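4.2 Storage and separation of cutting tools

The diary returns from Urkanholm allow storage habits to be compared with the use each tool was put to. All 40 households kept the diary for seven weeks, beginning in July. Each was asked to write down the task, the tool taken and the place it was put back. Entries that gave the task but left out the tool were dropped before coding. Entries that named the tool only as "scissors" were kept and coded as unassigned, following the practice set out by Ocampo in the earlier Rallora study.

Storage was coded at two levels. The first level records the room. The second records whether the tool shared its place with another tool of the same class, so that two pairs of scissors in one drawer count as shared even where a divider lies between them. This is stricter than the Camacho scheme, in which a divider is treated as a separate place. We found that dividers were moved, lifted out for cleaning and sometimes left out, and a code that depended on them could not be applied in the same way from one week to the next.
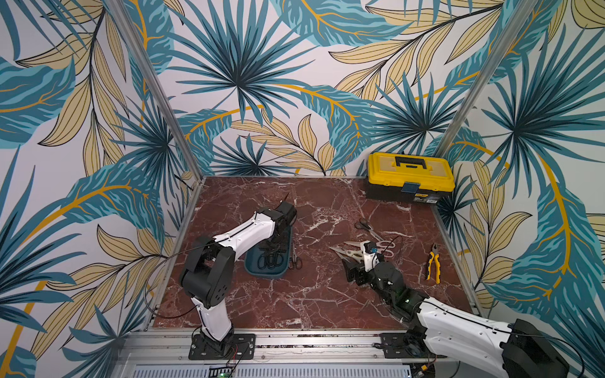 Under this coding, shared storage was the more common arrangement for scissors and the less common one for knives. Knives were usually put back in a block, a rack or a fixed tray slot. Scissors went back to whichever drawer was nearest, and the drawer often changed during the diary period. Several households wrote that they had no fixed place for scissors at all - these were coded as shared if a second pair was present in the same room at the weekly check.

The effect on use was clear in the coded entries. Where a household kept its kitchen scissors apart, they were taken for food and food packets and seldom for anything else. Where the pairs were stored together, the choice followed reach. Paper, string, tape and parcel wrap were cut with the kitchen pair, and herbs and bacon were sometimes cut with the office pair. Diary notes show that most respondents knew which pair was meant for which task. They took the other one when it lay on top, or when the intended pair was in the sink.

Adhesive was the main source of complaint. Tape residue on a broad kitchen blade is slow to remove, and respondents who noticed it tended to stop using the pair for food for some days. We recorded 91 complaints of this type across the diary period. Complaints of bluntness were harder to interpret, as a loose pivot gives much the same result as a dull edge and few respondents looked at the pivot. The two causes are therefore reported together in the present section and separated only for the tools examined at the final visit.

Handle colour was recorded at the first visit. It was included on the grounds that a difference in colour might help users to keep the pairs apart without any change in storage. The coding used two classes, alike and unlike, and made no attempt to rank colours by how easily they are seen. Blade shape was noted in the same way, as pointed or blunt and as broad or narrow.

Figure 4. Office scissors with long, pointed blades and dark blue handles, beside kitchen scissors with broad blades and cream-coloured handles.

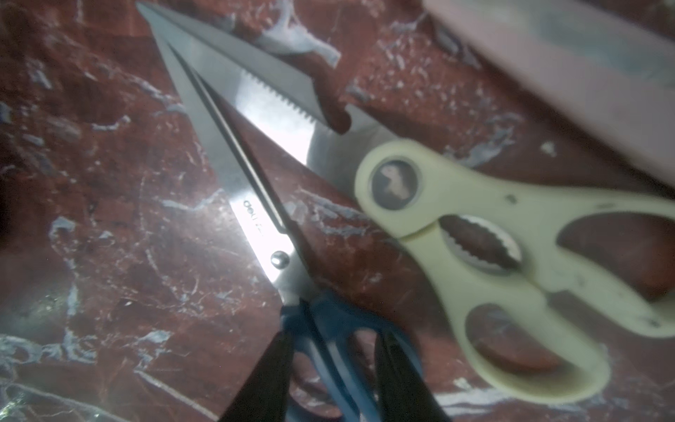
Does a difference in handle colour reduce the use of kitchen scissors on tape and paper? A small reduction was seen in homes with separate storage, and none that we could detect in homes where the pairs shared a drawer.

The Wosent labels, tried in the last two weeks of the diary, gave a similar result. Labels on the handle were read when the tool was new to the household and ignored afterwards. Labels on the drawer front did rather better - they affected where a pair was put back, and so which pair came to hand the next time. Some were peeled off before the final visit, and the entries made after removal were coded with the unlabelled group.

Two limits should be noted. The diary relies on the person who cut something also being the person who wrote it down, and in larger households this was often untrue. Cleaning was recorded only where it took place directly after use, so tools washed later in the day are under-reported. Neither limit bears on the storage codes, which were checked by a visitor.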